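Last updated: 27 August 2020

Come and teach our robots to tidy up

Hi! I'm Nadine Matar and I run the teaching bench at Bilell, a small outfit that gets robot arms to do the boring household jobs. I'm looking for 12 people to come in and show our arms how those jobs are done – and you don't need to know the first thing about robots. If you can coil a phone charger and put a cup on a tray without thinking very hard, you're who I'm after.

How it works: you sit at a desk with two small hand-held controls, one for your left hand and one for your right. Whatever you do with them, the big arms do too. Pinch, and the gripper closes. Turn your wrist, and the gripper turns. We record the whole thing, and the recordings go into the pile the software learns from. The project is called Gendosach (don't ask me, I wasn't in the room when they picked it) and this round is mostly tabletop stuff: cables, plates, cups, spoons, cloths, all jumbled together the way they'd be on a real kitchen table after a busy weekend.

Cables are the hard part, and I want to be upfront about that. A plate stays where you put it. A cable has its own ideas, and you'll be gripping it with two blunt fingers on each side and no sense of touch at all. Everybody is terrible at it for the first hour! I was too. I spent most of my first morning chasing one plug across the table and I still got asked back. 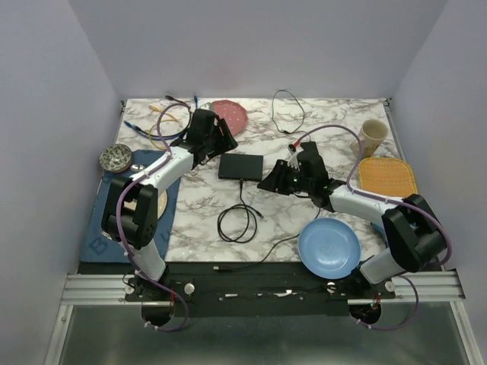 You'll get a practice session before anything is recorded, and I'll be sitting next to you for that one. After that you work through a list of short tasks at your own speed. Do one, press the pedal, the arms go back to their start position, you reset the table by hand and go again. The full set is 300 recordings per person, spread over 18 sessions in whatever pattern suits you, so long as we can find you a free slot on the bench.

Please don't try to be perfect. If you drop something, pick it up again and keep going, we keep those takes and they're some of the most useful ones. What I don't want is people rushing. Slow and a bit clumsy beats fast and jerky every time, and it's kinder to the arms.

What I need from you: you're 18 or over, you can sit comfortably for a couple of hours with breaks, and you can use both hands (left-handers very welcome, I never get enough of you). Glasses are fine. Gamers tend to pick it up quickly, but so did a retired piano teacher who came to us in June, and she had never held a controller in her life.

It's paid by the session, practice included, and we cover your bus fare. There's tea and a decent coffee machine – the biscuits depend on who got there first. If you find it isn't for you, just tell me, and you'll be paid for the sessions you did.

We're on the ground floor of the Spahić building, through the side door, step-free all the way in. To put your name down, ring the front desk and ask for me, or drop a note in at reception with your phone number and the times of day you can do. I'll call you back myself to set up a practice session.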